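To: Kallik Content Editors list
From: Editorial Standards Desk, Medden
Subject: Re: Length of product newsletters and the November schedule

Members of the list,

Thank you for the responses received since Wednesday. The message below, from the Quintela office, raises the points most often put to us, and it is quoted here so that the reply can be read alongside it.

> Our team has been asked to shorten the monthly newsletter before the
> November issue. The last one ran to 3000 words across 14 items, and
> readers of the Akalari edition have told us they stop well before
> the end. We are willing to cut, but we would like to know whether the
> limit applies to the whole issue or to each item, and whether
> material removed from the email may still be published on the site.
> We would also ask that the subject line rules be settled at the same
> time. At present each office follows its own.
>
> Quintela Content Office

The limit applies to the whole issue. From November, no newsletter sent under the Medden name should exceed 1000 words, including the introduction and the notices at the foot. Legal text supplied by head office is not counted. Offices remain free to decide how the space is divided, although an issue made up of one long article and a row of single-line links has tended to draw complaints from subscribers who expected news.

Material removed from the email may be published on the site, provided that it has a page of its own and a named section editor. Please do not place it on a general archive page. The Kallik template now includes a short summary field for this purpose — the summary appears in the newsletter and the full text stays on the site.

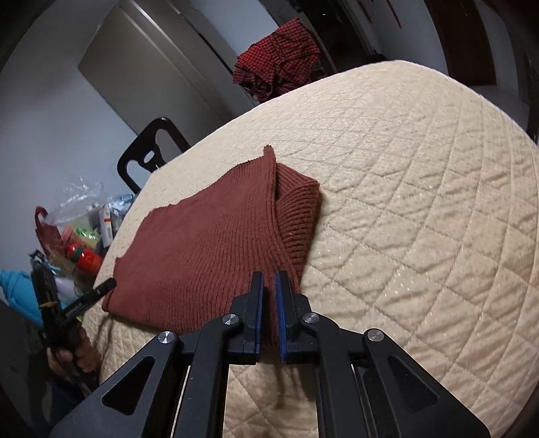

May an office send a second newsletter in the same month if it has more to say?

Offices may do so only with the agreement of this desk, requested before the first issue goes out. A second issue is counted separately and must go to a list of readers who have chosen to receive it.

On subject lines, we propose the following until the style guide is revised. The subject should name the main item in plain terms. The edition name comes last, after a dash. Issue numbers are to be dropped. Question marks may be used where the item really is a question, and capital letters throughout a word should be avoided.

The reader survey drew 428 replies across all editions. The written comments are being sorted by edition and will be sent to each office separately. We ask that they not be forwarded outside the editorial teams, as several respondents mentioned their employers.

Objections to the subject line proposal should be sent to this list and not to the desk's own address, so that other offices may see them. Drafts for November are due at noon on Wednesday in the shared Kallik folder.

Editorial Standards Desk
Medden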